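September, bench notes, 16:40

Second look at Parvathi's blur filter on the glass mug episodes. The claim in the group chat was that dropping the fast frames before training makes the grasp policy "much steadier". I wanted to see that for myself before we put it in the Wevow write-up.

Started from the same 616 episodes. Filter at the default threshold throws out 13 of them whole and thins the rest. Retrained overnight on Bostow, 400 rollouts in sim, same seeds as the baseline. The filtered policy wins by 2 points. I would not bet lunch on 2 points. Nyokabi reran the baseline with a different seed and it moved by more than that.

My other worry is what the filter is removing. It scores the whole picture, so a quick swing of the gripper gets marked down even when the mugs, the handles and the wood under them are perfectly sharp. Those are the frames where the arm is travelling, and I suspect they are the ones that teach it to slow down in time. Parvathi disagrees and says the slow frames cover it. Could be. Show me the plot.

Clear glass doesn't help either. The shadows are darker than the mugs, and I still can't rule out that the policy is reaching for those.
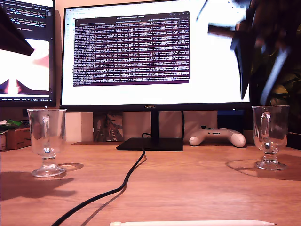
Gripper smeared over the right edge of the monitor, both mugs sharp. Filter says reject; I'd keep it.

To do: score blur on a crop round the mugs only, rerun with more seeds, move the lamp and see if the grasps shift with the shadows. Asked Nyokabi to keep "much steadier" out of the draft until then. Joseph queue is full till late, so the crop run goes on Bostow again.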